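Aken bench notebook, September, 4 p.m.

Sauce bottle, continued. The Fludero nozzle is narrow, red and very proud of itself, and it still spits at the first squeeze. Trimmed the tip by 3 mm before lunch. Refilled to the usual line, cap hand-tight, bottle upright between squeezes. The backdrop was white when we ordered it. I have stopped wiping between runs, as the spatter is now the most legible record we keep.

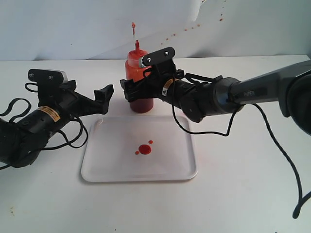

The note left in the margin by the next bench says the nozzle is fine and the fill is wrong: too much air on top, so the first thing out is always a burp. Store it cap down overnight, it goes on, and stop trimming things.

Fair. Tomorrow: 21 squeezes with an untrimmed cap, filled to the neck. Also vinegar for the wall.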